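OKBRIDGE, 24/12/2022

Boka Puts Its Hand-Held Gripper Kit on General Sale, Fiddly Jobs Included

Boka today opened orders for the Hulell, a pair of hand-held grippers for recording the sort of household work that robots are still bad at and people would mostly like to stop doing.

The Hulell has no arm, no base and no plans to walk around your home. A person holds one gripper in each hand and gets on with the job, and the kit records how it was done. The recordings are then used to train robot arms fitted with the same fingers. Boka has been building the kit at its Okbridge workshop since September, and has spent much of that time finding out how many ordinary chores are harder than they look.

Each kit holds 2 grippers, a charging dock, a carry case and a set of spare finger pads. The spare pads were added after early testers proved hard on the first set. One charge covers 80 minutes of recording, a figure the company notes is longer than most testers were willing to spend folding towels.

Takeda, the trial partner for the release, ran the kit in furnished homes for several weeks and handed over 3,000 recorded tasks. The list runs from stacking plates to pairing socks. Boka asked for small, awkward objects in particular, on the grounds that anyone can pick up a box.

Jewelry was the category that changed the product most. Rings are small and shiny and have a hole in the middle, and a chain has no fixed shape at all. It has to be held up by one part while the rest does as it pleases. The original fingers were tuned for mugs and had firm opinions about necklaces. 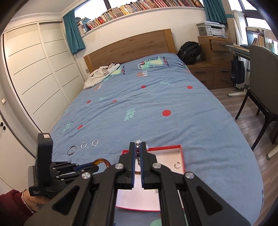
The pads shipping with the Hulell are softer at the tip than those on the trial units, and the jaws now close in finer steps. Boka recommends that new users start with something larger, such as a sponge, and work down. The manual has a chapter on small parts - it is the longest one, and the authors have asked that it be read sitting down.

The company makes no claim that a robot will be tidying anyone's bedroom next year. It does say that recording a task by hand takes far less setup than steering a robot arm through it from a desk, and that users tend to swear less.

The first batch is limited to 500 kits. Orders are open now to labs, schools and firms, with private buyers added to a waiting list. Takeda will handle repairs and replacement pads.

About Boka
Boka designs and builds hand-held tools for robot training. It is based in Okbridge, where the towels are now folded very well.

Press contact: Boka press desk, Okbridge. Loan kits are available for review and should be returned with both grippers in the case.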